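Chapter 4
Showing, Not Telling: Teaching a Robot by Hand

I once spent most of a wet February trying to write down how to fold a tea towel. I was working on a small project called Clumonis, and I'd promised that the arm on our bench would be folding towels by the end of the month. I had pages of rules. Find a corner. Lift the corner. If the corner is under another corner, do something cleverer. By page 34 I was writing rules about what counts as a corner, and the arm still hadn't folded anything.

Then I gave up, took hold of the arm (motors off, please!) and simply pushed it through the job. It took 29 seconds. The fold was dreadful, but it was a fold, and I had a recording of it.

That's the idea this chapter is built on. If you can do a thing with your own hands, you can probably show it to a machine much faster than you can explain it. People call this learning from demonstration, or imitation learning, and you'll meet both names in the reading list. I use them as if they meant the same, though some authors are fussier than I am.

4.1 Three ways to show

Pushing the arm about, as I did, is called kinaesthetic teaching. It's lovely for a first try because you can feel where the joints run out of travel. It's also tiring, and your own arms keep getting into the camera's view, so the robot learns from pictures that will look quite different when you're not standing there.

The second way is remote control, or teleoperation. You sit at a set of handles and the robot copies you, sometimes from the next room. The Destuvari exercises in Chapter 5 all work like this. What you record is what the robot really did, with its own motors and its own cameras, and I can't tell you how much trouble that saves later. The price is that you need the robot there, switched on and behaving itself, for every single go. You also lose most of your sense of touch, and beginners squash a lot of paper cups.

The third way leaves the robot at home. You carry the gripper yourself, with a camera fixed to it, and do the task wherever the task normally lives – a kitchen, a workshop, a bedroom. The camera sees the jaws and whatever is between them, and software works out afterwards how the tool moved. I was rude about this method for years. I've come round to it, mostly on the strength of how much variety you can collect in an afternoon.

4.2 What makes a good demonstration?

Steady beats quick. When I started I recorded 60 goes in one sitting, very pleased with myself, and a good half were useless: I'd rushed the grasp, or wandered off to fix something mid-task with the recorder still running. Close the jaws, pause for a breath, then lift. If you fumble, carry on and recover, and keep that recording too. A robot that has only ever watched perfect grasps has no idea what to do after a bad one.

Small, floppy things are where you'll learn most. A wooden block has a few sensible places to hold it. A loop of string has dozens, and it changes shape as soon as you touch it. Before you read on, look at the bracelet in the jaws below and decide where you would have gripped it, and which way you'd bring it to the box. Scribble your answer in the margin. We'll come back to it in 4.3.

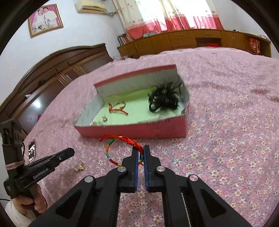 Reading time: 4 minutes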